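How to test whether a two-arm robot can tidy a workbench

Updated August 2023

Clearing a bench at the end of a job is a dull chore, and a fair one for finding out what a pair of robot arms can do. At Flimcombe we ran the test below 326 times. You need two arms, a table both can reach, and a tray or rack for the tools to go to.

1. Pick your objects. Use things from a real bench. Mix long, heavy items with small ones, and include something see-through, such as safety glasses. Clear lenses gave our software more trouble than anything else.

2. Decide where each object belongs and write it down. "Put away" is too loose to score.

3. Scatter the objects by hand. Let a few overlap. If you space them out neatly, your results will look better than they should.

4. Fix the lighting and leave it alone for the whole session.

5. Set a limit. We allow 700 seconds per attempt. Stop the clock if a person has to step in.

6. Score each object as placed, moved or missed. Note drops separately.

Start with 6 objects, then go to 9 once the arms manage the smaller set. Do not change the layout and the object list on the same run, or you will not know which one caused the failure.
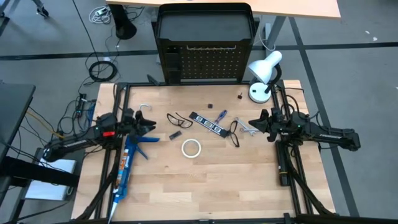 A mixed layout, with a screwdriver lying across the ruler-like strip and the caulking gun on the left.

Long tools tend to swing when gripped at one end. Kalkidan Adugna's fix was to have both arms lift together, which is slower but drops less.

So can it do the chore yet? With familiar tools, mostly. A person is still much quicker, and we would not leave the arms to it overnight. Afiq Pattinasarany keeps the score sheets, and blank copies are on the downloads page.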